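Tiempo de lectura: 4 minutos

Skavden: seis semanas grabando demostraciones con el kit de escritorio

El kit de Skavden se vende para recoger ejemplos de manipulación sin tener el robot delante. En la caja vienen una cámara gran angular con soporte, un mando de marcado con dos botones, los cables y una licencia de Eline, el programa que ordena las grabaciones y las exporta. Lo compramos en noviembre para un proyecto pequeño: enseñar a un modelo a localizar cajas con tapa, abrirlas, sacar lo que haya dentro y volver a cerrarlas.

Llevamos 2000 episodios grabados. Es suficiente para opinar del material y poco para opinar del modelo, que sigue a medias.

Instalación

Se tarda poco. El soporte se sujeta con una mordaza y admite tableros de hasta 60 milímetros. La cámara la reconoce Linux sin tocar nada. En Windows hubo que instalar el controlador a mano, y el enlace del manual llevaba a una versión antigua. La calibración pide mover un patrón impreso por el campo de visión hasta que se llena una barra. La primera vez se quedó parada cerca del final y tuvimos que repetirla con más luz.

El mando de marcado es lo mejor del conjunto. Un botón abre el episodio y el otro lo cierra. Si se pulsan los dos a la vez, se descarta. Parece poca cosa, pero con el sistema anterior cortábamos los vídeos después, y era la parte más larga del trabajo.

Dónde grabar

Skavden recomienda un fondo liso y luz uniforme. Hicimos así los primeros 80 episodios y luego dejamos de hacerlo. El modelo entrenado con fondo liso encontraba la caja siempre que no hubiera nada más en la mesa. Desde entonces grabamos en mesas de trabajo normales, con las pantallas encendidas y los trastos que tenga cada uno, y cambiamos de objeto cada tanda.
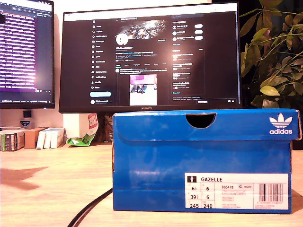
Caja de zapatillas con muesca en la tapa, sobre una de las mesas.

Las cajas de zapatos son buen material de partida. Son rígidas, caben en cualquier mesa y la tapa se levanta sin herramientas. Las de color vivo se separan bien del fondo. El problema son los brillos: una superficie algo satinada refleja la luz en franjas claras, y el detector de bordes de Eline las toma a veces por una arista. Se corrige bajando la exposición en el menú avanzado, aunque el ajuste no se guarda entre sesiones y hay que repetirlo cada mañana.

Con los monitores al fondo esperábamos parpadeo. Hay algo, sobre todo con pantallas oscuras y texto claro, pero se elimina fijando la frecuencia de captura. Lo que no tiene arreglo en el kit es el contenido de las pantallas. Eline solo difumina caras, y todo lo demás que se lea queda grabado tal cual. Si se van a compartir los datos, conviene revisarlo antes de exportar.

El programa

Eline agrupa los episodios por tarea y permite añadir una frase a cada uno. Acepta instrucciones en español, con tildes y eñes, sin estropear los archivos. Probamos también con Lại, una herramienta de etiquetado que ya usábamos, y la importación funcionó salvo por las marcas de tiempo, que llegaban desplazadas un fotograma.

La exportación es lenta. Un lote de 100 episodios nos ocupa la pausa del café y a veces algo más. No se puede seguir grabando mientras tanto. Tampoco hay forma de reanudar una exportación interrumpida: se empieza otra vez desde el principio.

Comparación

Antes teníamos el equipo de Drollthorpe, más caro y con dos cámaras. La segunda vista ayuda cuando la mano tapa la muesca de la tapa, cosa que pasa a menudo. A cambio, había que recalibrar cada vez que alguien rozaba la mesa. Con Skavden se pierden algunos episodios por oclusión y se gana tiempo en todo lo demás. Para objetos pequeños me quedaría con el de Drollthorpe.

A favor: mando de marcado, montaje rápido, buena compatibilidad con Linux.

En contra: ajustes de exposición que no se guardan, exportación lenta, una sola cámara, manual desactualizado.

Lo recomiendo para equipos pequeños que graben tareas de mesa con objetos medianos. En enero empezamos con bolsas y envases blandos.

Contacto | © Todos los derechos reservados | Volver arriba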